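I've been putting off writing up the Hillton travel Go set because I kept changing my mind about it. I bought it in September, mostly for the train, and it's had a good long workout by now (two trips and a whole lot of lunch breaks!).

You get a folding 13x13 board with a 9x9 printed on the back, and 200 magnetic stones in two zip pouches. That's plenty. A 13x13 board only has 169 points, so even a messy game with a big ko fight won't leave you begging for stones.
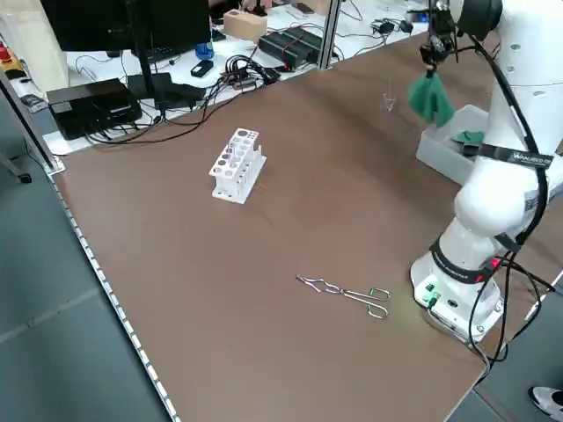
The magnets on mine were so weak that one bump on the bus wiped out the whole corner, did yours hold up? asked Umali under my first post on this set.

Mine did, mostly. I can tilt the board quite a bit and the stones stay put, but the ones sitting right on the fold line wobble, and on a 13x13 that fold runs uncomfortably close to the center. I've lost a ladder to it once. My opponent was very gracious, considering she was the one being chased.
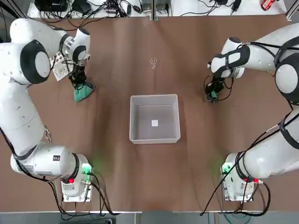 Table and open bin

The stones are flat on the bottom and slightly domed on top, so no satisfying click, just a kind of tick. White is a warm cream color and easy to see in bad light. Black picks up fingerprints like crazy. I also own the older Pudix roll-up mat, and its stones feel nicer in the hand, but try playing that one on a tray table!
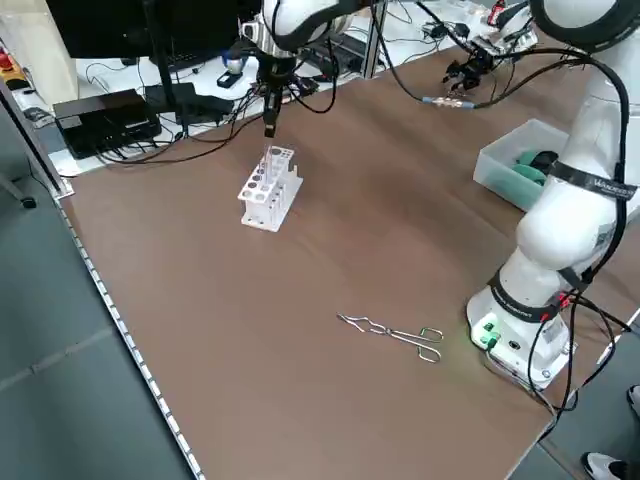 And then there's the booklet, which I expected to toss and ended up keeping. It has 40 life and death problems, most of them easy, with 3 near the back that had me stuck for up to an hour each. The answers only show one line of play, so if your wrong move isn't the wrong move they had in mind, you're on your own. 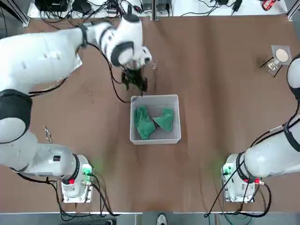
The rules page is fine for beginners, although it explains area scoring only and never mentions how komi changes on the small board. My group counts territory, so I just penciled that in at the bottom. Would I buy it again? For travel, yes. For home I'd save up for a proper wooden board, and I still reach for the Pudix at the kitchen table.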